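Iltora opens orders for home laundry kit

Iltora has begun taking orders for a laundry kit that lets a two-armed household robot pick up towels and clothing from furniture and move them to a basket. The Nenholm company said the first kits will ship in May at a price of $3,486, with the robot itself sold separately.

The kit includes two pairs of slim gripper fingers, a mounting set for wrist cameras and a year of software updates. Buyers who already own a compatible robot can fit the parts at home with ordinary hand tools, Iltora said. The software was trained on 1,000 recorded handling sessions with household fabrics.
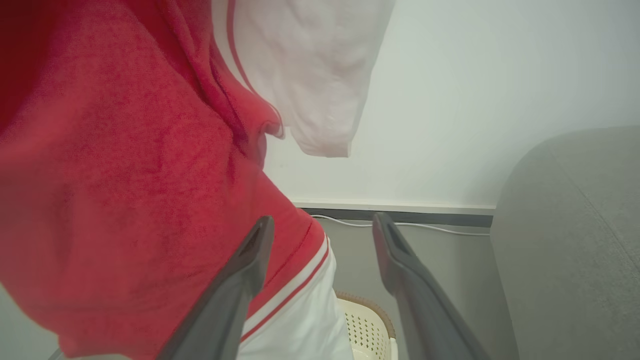 Installation takes 105 minutes according to the company's manual, most of it spent calibrating the arms. A setup visit from a technician costs $206 extra and is offered only in Nenholm and Hjaltested for now. Customers elsewhere can book a video call.

Annatjie Ntuli, product manager at Iltora, said thick fabrics had taken up much of the development time. Towels and fleece bunch up in ways that a folded shirt does not, she said, and a robot that grabs too much material at once tends to drag other items along with it.
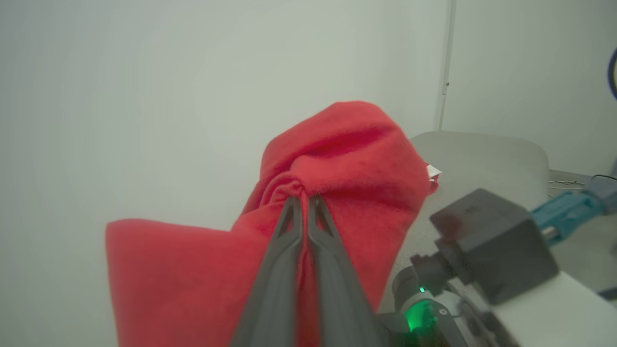
The fingers were redesigned twice before the order books opened. Early versions were wide and flat, and testers complained that they slid off soft material. The current pair is long and tapered, and closes at the tips on a gathered fold of cloth, so a red fleece can be held up from a single point. Replacement fingers will be sold separately.

The kit does not fold or sort laundry. A folding add-on is planned, but Iltora gave no date or price for it.
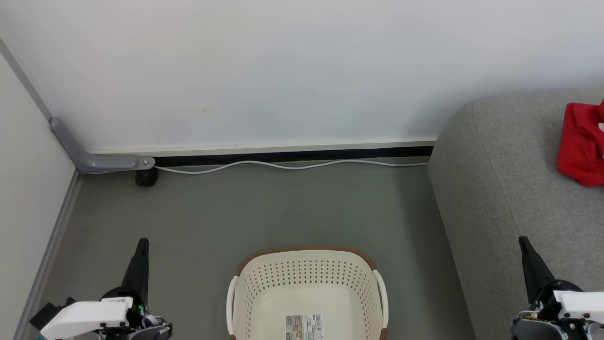 Orders can be placed on the company's website or at its showroom in Hjaltested. A deposit is required and can be refunded until the kit ships. The warranty runs for two years and covers the fingers and camera mounts, but excludes normal wear on the finger tips. 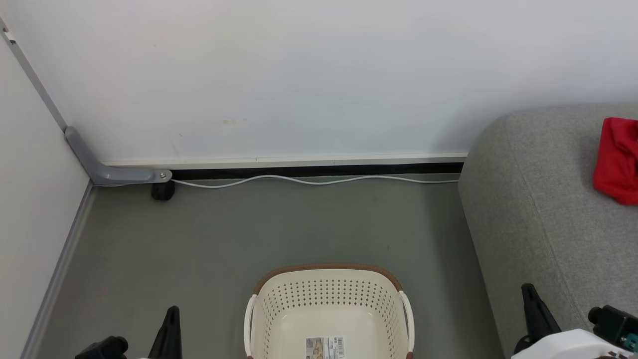 Nobuhle Pretorius called the price hard to justify for a kit that leaves the folding to the owner, and said she would wait for the add-on before ordering.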